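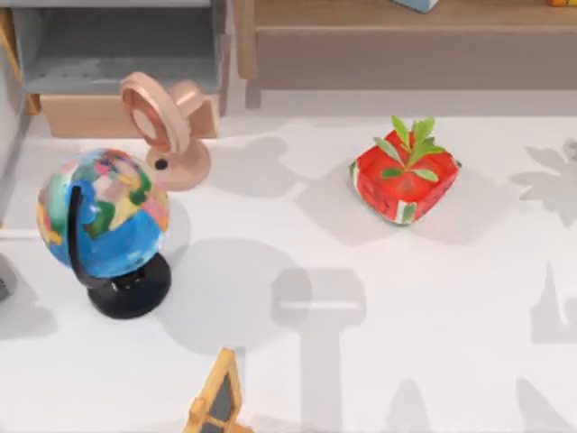
Notebook, Anusari sim bench
Jul 27, 2019

OK, back on the clutter runs. I left myself a note in March saying "shadows matter more than you think, check this" and then never checked it, so today was the day.

Quick recap for anyone reading over my shoulder. The Pirnley policy picks a tabletop object by name and moves it to a target spot. In the old plain-light renders it does fine. Then we turned on the soft shadows and the success rate dropped, and we've been arguing ever since about whether it was the shadows or the extra props, which went in the same week (my fault, I merged both branches before lunch). So I finally pulled the two apart. Same props, same start poses, same seeds, and the only switch is shadows on or off.

I ran 60 episodes per setting. Shadows off, 8 failures. Shadows on, 13. That's a smaller gap than I expected! I'd have bet on double at least. With this few episodes I wouldn't put it in a talk, but it does tell me the props are probably doing a good share of the damage on their own, and we've been blaming the lighting for everything.

Went through the failures from the shadows-on set one by one, with a large coffee. Most of them are the arm going for a patch of table right next to the object, which smells like shadow edges. A few are something else: the policy gets the name right and the reach right and then just hovers, opening and closing, until the timer kills it. I have no idea yet. Those show up with shadows off too, so I'm putting them in their own pile. 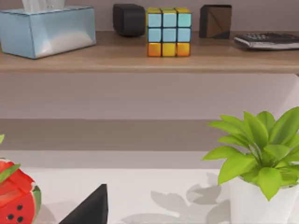

The other thing I wanted to try was the Majimbun augmentation, where you paste random gray blobs on the training images so the network stops trusting gray blobs. Cheap trick, takes an afternoon. I generated 673 extra frames with it and started a fine-tune from the last good checkpoint. First attempt died right away because I'd pointed it at the depth folder - classic. Second attempt is chugging along now and the loss looks sane.

One worry: the blobs I paste have soft edges but they're all roundish, and rendered shadows can be blocky, with steps and corners in them. If the fine-tune doesn't help I'll redo the blobs with straight-sided shapes before giving up on the idea. Should be a small change in the script.
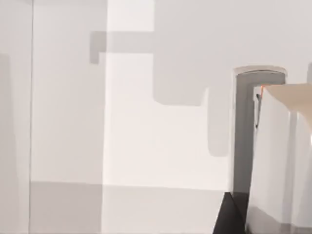
Page last changed: Jul 27, 2019

Added after dinner: the wrist views need their own look. Up close the finger takes up a big piece of the image and there may be nothing behind it except wall, and I've been feeding those frames in with the same weight as the overhead ones. Going to try dropping the wrist input for the approach phase and see if the hovering cases change at all.

To do next:
- rerun both settings with new seeds, same counts
- straight-sided blobs
- move the hovering episodes to Illunness so they don't get wiped with the scratch disk
- rename the depth folder to something I can't mix up again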